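Students put robot arm through its paces at Brandcombe

A robot arm built by students at Brandcombe College will go up against teams from across the region in December, after a summer spent teaching it to handle ordinary household items.

The robotics club has been working on the arm since the spring. It has been entered for the Ondrejka Cup, a competition for school and college teams in which machines have to pick up, move and set down everyday objects on a table without help from their makers.

Teams are not told which objects they will face until the morning of the event. The list in past years has included drinks bottles, sponges, cutlery and folded cloths. Points are given for each item placed inside a marked area, and taken away for anything dropped or knocked over.

Brandcombe entered for the first time last year and went out in the opening round. The club says its old gripper was too wide and pushed things over before it could close on them. The new one has two narrow fingers that taper towards the tips, and a small camera has been fitted close to them so that the arm can be guided by what is directly in front of it. 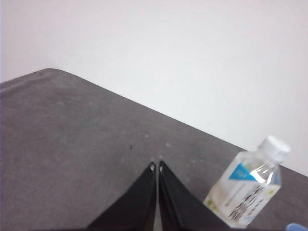

The view from the arm's own camera, with the gripper fingers close together and a water bottle standing to the right.

Bottles have taken up a good deal of the club's time. Clear plastic is hard for a camera to pick out, and a full bottle behaves differently from an empty one when it is lifted. Members have been guiding the arm by hand through each task and recording the movements, which are then used to train the software that controls it. They have made some 700 recordings so far and hope to add more before term starts.

Work has also gone into the table. The club covered its practice surface in soft grey material after finding that objects slid about on the bare top - a change the rules allow, as long as the covering is plain and the same one is used throughout a team's run.

The club spent £3,953 on the project, most of it on motors and a second-hand computer. Part of the money came from Mendotden Engineering, which has also let students use its workshop to make replacement parts. The rest was raised through a sponsored walk and a sale of old laboratory equipment.

Each team at the Ondrejka Cup gets 3 attempts at the table, with the best 2 counting towards the final score. Teams may restart the arm between attempts but cannot change its software once the first has begun.

The college said the club would hold an open evening in the autumn so that families and younger pupils could see the arm at work. New members are welcome and do not need to have done any programming before. Meetings are held after lessons in the design and technology block.

Related items
Gamident opens free coding sessions for over-11s
Mendotden Engineering takes on new apprentices
Brandcombe College library to close for repairs
Bridge-building contest returns to town hall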